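White tablecloth as a play table cover – how do you keep it flat and get the smudges out?

Posted in Home & Laundry, Table Linens

Pistach
Member, 31 posts

Hi all! I have a long table in the back room that gets used for everything, and since August it's had a plain white cloth on it because the top underneath is so scratched up I can't stand looking at it. Mostly it's used for blocks and sorting games now. We have a set of little colored cubes and a red plastic tray with a handle cut into the end, and the idea is that the cubes live in the tray and the tray lives in the middle of the table. You can guess how often the cubes are in the tray.

So I have two problems. The first is the cloth itself. It covers the whole top and hangs down over the front, and it picks up these faint gray smudges and tiny specks that I swear come back an hour after I change it. I've been washing it warm with regular detergent and it comes out better but never really white. There's also a crease near the front that I have ironed 4 times and it's still there.
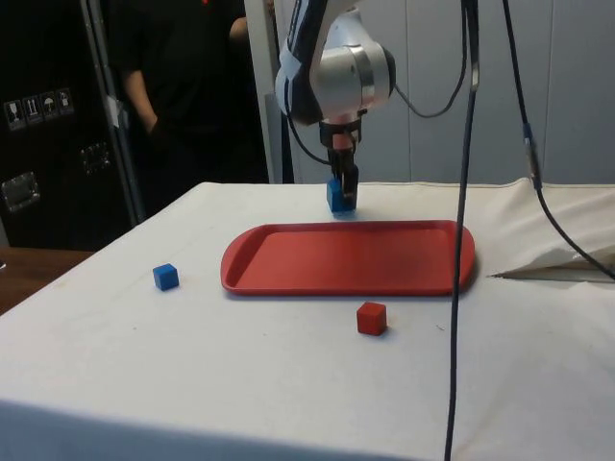

The cloth, the red tray, and the cubes everywhere but in it.

The second problem is the tray sliding. It's light, and on fabric it skates around whenever anything gets put in it with a bit of a push, and then the cloth bunches up under it. I thought about just taping it down but I like being able to carry it off to the shelf when we need the table for dinner. I'm not attached to the cloth being white, but I do like how the reds and blues show up on it. On our old patterned one you could lose a cube in plain sight.

It's a cotton blend, I think (the tag is long gone). Any ideas? I'd love to not buy a whole new setup.

Kemora
Regular, 620 posts

Oh I have been here! We did white cloths at our craft table for ages and I'm still a fan, so don't give up on it yet.

For the gray smudges, I'd bet a good part of it is hands, plus whatever is on the bottom of the toys. Wash the cubes! I know, it sounds silly, but a sink of warm water with a squirt of dish soap and an old toothbrush takes ten minutes, and do the bottom of the tray while you're at it, because that's the part rubbing on the fabric all day. Let everything dry on a towel before it goes back on the table.

Then for the cloth, dab plain dish soap on the marks, leave it 2 hours, and wash it in the hottest water it can take. With no tag I'd start warm and work up. I also soak mine overnight with oxygen bleach (the powder, not chlorine) about once a month. If it's got polyester in it chlorine can turn it yellow, ask me how I know.

The crease – get it good and damp, lay a thin cotton dish towel over it, and press down and hold instead of sliding the iron back and forth. Check your heat setting first with a blend. And then don't fold it! I roll mine around a wrapping paper tube and stand it in the closet. If it was folded in the package for a long time that line may never go away completely, but you can turn the cloth around so it's at the back.

Ciobanu
New member

just get a vinyl one and wipe it down

Endeo
Regular

I agree with most of what Kemora said, but nobody's gotten to the tray yet so I'll take that.

You want something grippy in two places. Between the table and the cloth, put down that rubbery mesh shelf liner, the kind that comes on a roll. Cut it a little smaller than the top so it doesn't peek out. That keeps the cloth from bunching, and it smooths over the scratches some too. Then for the tray, stick small clear bumper pads on the underside, one near each corner – the soft kind they sell for cabinet doors. The hard plastic ones will slide just as much as the tray does now. Wipe the tray with rubbing alcohol on a rag first or they'll fall off by Monday.

You can still pick it up and carry it, and the bumpers peel off if you hate them.

On vinyl, I had it and went back to fabric. It does wipe clean, but blocks are loud on it and ours curled up at the edges near the heater. If you want the easy cleaning, you could put a clear cover over the white cloth just on game days. Measure the drop at the front before you order, mine came too long and everybody's knees stuck to it.

Pistach
Member

Thank you! Shelf liner I already have in a drawer, so that's happening tonight. The cubes are in the sink right now and the water is already kind of gray, so I think Kemora wins that bet. Will try the soak this weekend.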